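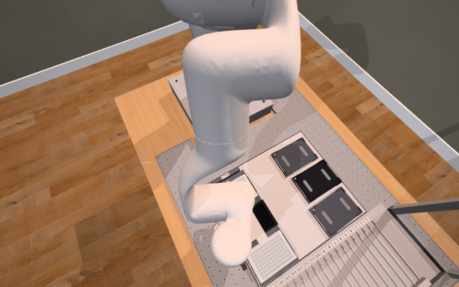 Suqin Liao held that the barley had gone in too early, and that no amount of salt would fix it now. The recipe card gave 28 minutes for pearl barley at a low simmer. The pot had been going for 13 minutes past that, and the grains had split.

Besnard wrote the figure on the back of the card and lowered the flame. The stock had reduced by a third. He added 20 ounces of water from the kettle, stirred twice along the bottom, and waited for the surface to move again.

"You changed the ratio," Suqin said.

"I restored it."

"You restored the volume. The starch is still there."

She was correct about the starch. He lifted the spoon and the soup left it slowly, in one sheet. His mother's version, the one served every September in the kitchen at Lirnden, had run off a spoon like tea. Her card listed onion, carrot, barley, one bay leaf and a shank bone, with no weights for any of them. Under the ingredients she had penciled the number 328 and no unit.

He had tested it as grams of barley, which gave a paste. He had tested it as milliliters of stock, which barely covered the bone. Tonight he had taken it as an oven temperature and roasted the shank first, until the edges browned. The smell was close. The texture was wrong.

Suqin turned the card to the light. "What did she keep the barley in?"

"A tin. On the shelf over the sink."

"Did it have a number on it?"

He thought about the tin - green, dented at one corner, with a paper label from the store in town. There had been a shelf price, and below it a stock number, for ordering more.

He set the card down, took two bowls from the rack, and filled them to the line. Suqin ate half of hers before she reached for the pepper.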